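Page to Screen: Adapting a Memoir as a Short Film
Project report, Film and Literature seminar
Mahsa Zamani, Kourosh Taheri, Roya Ansari

Our group adapted one chapter of Vinder, a memoir by Babak Ranjbar about his years as a night clerk at a records office. The chapter runs 2326 words. Our script came to 5 pages. We wanted to find out what gets lost when a first-person book loses its narrator.

We read the chapter separately and each marked the lines we thought had to stay. Only two lines were marked by all three of us, and both were thoughts, so no actor could say them.

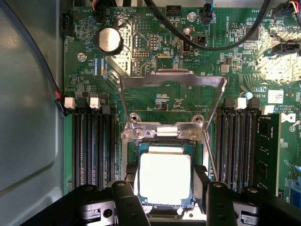 The first draft used voice-over for nearly everything. Our instructor, Shahram Ebrahimi, said it sounded like an audiobook with pictures, and we agreed. In the second draft we gave the thoughts to objects and actions. Ranjbar spends a whole page on the office computer being repaired, and most of it is about his father. On screen a page like that comes down to a few plain things, such as a green motherboard in an open gray case and a processor in its socket with the metal plate standing up over it. We cut the father from that part and moved him to a phone call at the end.

Roya thought this was a mistake. She felt the book works because the father keeps coming up at odd times. Kourosh and I thought a viewer would be confused by a person who is mentioned and never seen.

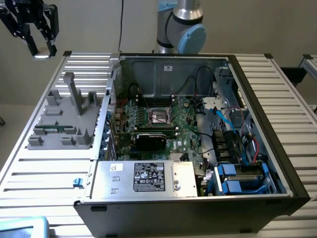 We settled it by writing the call both ways and reading both aloud to the seminar in August. The longer call was easier to follow. The shorter one was closer to the book. We kept the longer one.

The ending also changed. Ranjbar stops in the middle of a shift. Ours stops when he hangs up.

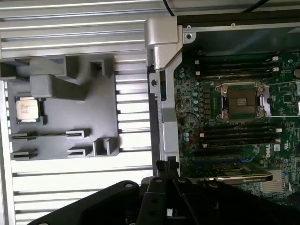 Figure 3. Processor in a gray molded tray.

With more time we would have written a third draft and put one mention of the father back into the repair scene.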